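Do felt table covers really cut noise?

gridley_78
Posted 2020-09-01
Lumenta claims their felt cover makes a room "noticeably quieter." We paid 30 dollars for one and I can't hear any difference. Am I missing something?

oatbin
It stops cups from clattering. The echo comes off your walls and ceiling, and no tablecloth will fix that.

Marlo_T
Disagree. I put one down in our break room and the place got calmer within a day.

gridley_78
Did you measure it or did it just feel calmer?

Marlo_T
Felt. I don't own a meter. Do you?

oatbin
I do. Same room, with and without the cover: 3 decibels on dropped spoons, zero on voices. Lumenta's page only talks about voices.

pinecone4
What about folding screens? Dridau sells woven ones as "acoustic."

oatbin
Woven means holes. Sound goes right through. I'd want to see a test before I paid for that.

Marlo_T
We have screens and felt both, and I still say it helps. 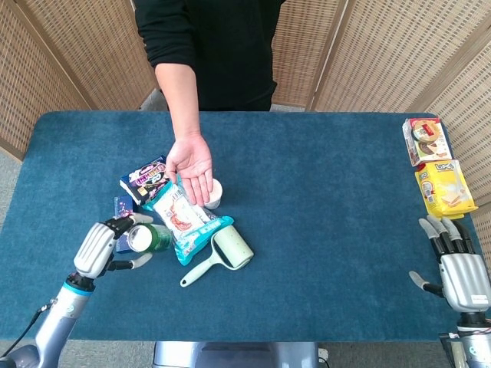 Our snack table, teal felt, woven screens behind it

gridley_78
Nice color, but I'm not sold. Sending mine back if they'll take it after 17 days.

pinecone4
Check the return page first. Mine said unopened only.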